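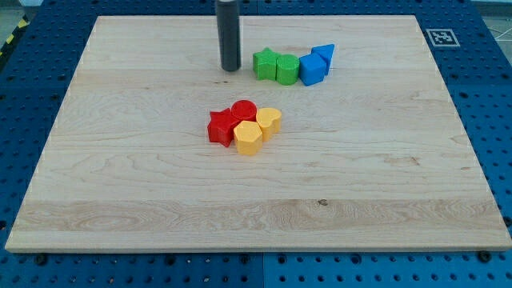
Section 2: Setting up the Jarkinar ultrasonic cleaner for your rings and chains

Search this guide
Enter a word or phrase
Go

So you've got the Jarkinar out of its box and you're itching to drop your favorite ring in it. I know the feeling! Give me a few minutes first, though, because the setup is short and the first run goes a lot better if you take the steps in order. I wrote this section after setting up my own tank on the bench at Rerkbridge, and then doing it again after I'd done it wrong.

2.1 Before you plug anything in

1. Pick a flat spot near an outlet, with a sink close by if you can manage it. You'll be carrying water back and forth more than you think.

2. Take everything out of the tank. The mesh basket, the lid and the little ring hook all ship inside it, and there's a foam pad under the basket that is very easy to miss (I missed it).

3. Wipe the inside of the tank with a damp cloth and dry it. No scouring pads, please.

4. Check that the drain valve on the left side is turned all the way to CLOSED. It should feel snug.

CAUTION: Never switch the cleaner on with an empty tank. Even a few seconds can damage the part underneath that makes the vibrations, and the warranty won't cover it.

2.2 Sorting your jewelry

This is the part people want to skip. Please don't. Put your pieces in two piles before you fill the tank.

Fine to clean: plain gold and platinum bands, solid silver chains without a dark finish, and diamonds in a sturdy setting that haven't been filled or treated.

Keep out: pearls, opals, emeralds, turquoise, coral, amber, anything glued, anything plated that's already wearing thin, and any silver that was darkened on purpose. The darkened silver is the one that got me. I had a lovely old chain with black in all the grooves, and I'd have been very happy to keep it that way.

5. Hold each ring by the band next to your ear and tap it gently with a fingertip. If you hear a rattle, a stone is loose and the ring goes to a jeweler before it goes anywhere near the tank.

6. Look over the prongs with a loupe. If one is bent, flat or catching on your sweater, same answer.

NOTE: Not sure what a stone is? Treat it like an emerald and leave it out. A soft brush and some lukewarm soapy water will do fine for now.

2.3 Filling and first run

7. Fill the tank with lukewarm water up to the lower line. Stay below the upper line, which marks the limit with the basket in.

8. Add one capful of Kaushik cleaning concentrate. One! I was generous my first time and spent the evening rinsing suds out of a rope chain.

9. Set the lid on, press MODE until the display says DEGAS, and press START. This works the air out of the fresh water, and you only need it when you've just filled the tank. There's no jewelry in there yet.

10. When it beeps, lower the basket in with a single piece in it. Rings that touch each other can scratch each other, so go one at a time until you get the hang of spacing them on the hooks.

11. Press MODE until you see SHORT, then START. It makes a thin buzzing sound, a bit like an angry fly in a jar, and that's normal.

12. Lift the basket out by its handle, rinse the piece in a bowl of clean water (a bowl, not over an open drain!) and pat it dry with a lint-free cloth.

CAUTION: Keep your fingers out of the water while the cleaner is running.

2.4 When the display shows a code

252 means the water is too low. Switch off, top up to the line, start again.

1,000 isn't an error, even though it blinks like one. It's the run counter telling you it's time to check the lid gasket. Hold MODE to clear it. Mine is at 2,306 now and still on its second gasket.

If the display stays blank, try another outlet, then the fuse at the back. After that it needs to go to the service desk in Skollutthorpe, and please drain it before you pack it.

Section last revised 1/9/26. Emptying and storing the tank is covered in Section 3.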